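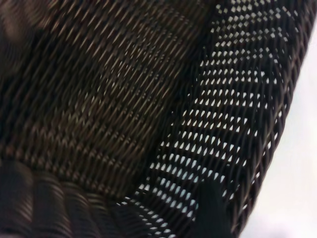

Can anyone tell me what works for getting dust out of woven storage baskets? We have several in the hall and the back bedroom, used for hats, scarves, dog towels and so on, and I am going through the lot before the winter things come out in November. The flat parts wipe down well enough. The trouble is where the weave changes, as on the dark brown one, which has a tight braided section and then a band of open lattice beside it. A cloth slides over the tight part and leaves whatever is between the strands, and in the open band it snags at the crossings. I think it is plastic and not real cane but I bought it second hand with no label, so I don't want to soak it until I am sure.

Posted by yayra_abugri

---

rhysmerrick wrote:
Hoover with the soft brush attachment, then an old toothbrush along the line of the weave. Go with the strands and not across them. I do ours twice a year on a Sunday and it takes ten minutes a basket.

If it's plastic you can put it in the bath. Warm water, squirt of washing up liquid, shower head to rinse, stand it outside to dry.

---

Impi L. wrote:
I would find out what it is before anything goes in a bath. Plenty of dark baskets are paper cord or willow with a stain on. Paper cord goes soft and won't go back.

Look inside at the bottom where the ends are tucked in. Plastic strands are cut clean and the colour goes the whole way through. Willow shows pale wood at the cut. Paper cord you can untwist a bit with a fingernail.

---

rhysmerrick wrote:
She said she thinks it's plastic.

---

Impi L. wrote:
She also said she wasn't sure.

---

yayra_abugri wrote:
Thanks both. I will look at the ends tonight. The strands are narrow and rounded, and they shine a bit where they go over each other, if that helps.

---

shayne_e wrote:
Shine doesn't tell you much, varnished willow shines as well. Check the ends like Impi says.

For the lattice part I use a paintbrush, the cheap 4 for a pound sort with the bristles cut down to half length. Stiffer than a makeup brush and it goes through the holes. Do it over newspaper. For the tight part you need air. I have a Bultik hand blower meant for keyboards and it shifts more than the hoover does. Take it outside or you will be dusting the whole room afterwards.

---

Khoa Dương wrote:
Disagree about the blower on the dense weave. It drives half of it further in. I used to clean the display baskets at Hlongwane, the garden furniture place, and we had over 100 of them on the shelves at any time. Damp microfibre wrapped round a blunt knife, pushed along each row, then turned to a clean bit. Slow but it comes off on the cloth.

A liner helps too. An old pillowcase will do. Fluff from the scarves comes through from the inside, so you are cleaning both faces otherwise.

---

shayne_e wrote:
Depends which side you blow from. If you go from inside to outside it comes out. I've done it for years.

---

Khoa Dương wrote:
Fair enough on an open basket. I still wouldn't on a tight one.

---

rhysmerrick wrote:
Or the bath.

---

yayra_abugri wrote:
Looked at the ends under the base. Cut clean, same brown all through, and nothing untwists. So plastic.

I tried the cut down paintbrush on the open band first and that worked well, no snagging. Did one side of the tight part with the knife and cloth and got a grey line off every row, but my wrist had had enough by the end. The rest is going in the bath tomorrow.

Does washing up liquid leave it sticky? I have some Rekora furniture soap left over from the chairs.

---

Impi L. wrote:
Either is fine on plastic. Use less than you think, it's hard to rinse out of a weave. Dry it upside down, off the floor, and not on a radiator. Mine went out of shape at the rim doing that.

---

rhysmerrick wrote:
Washing up liquid. Save the soap for the chairs.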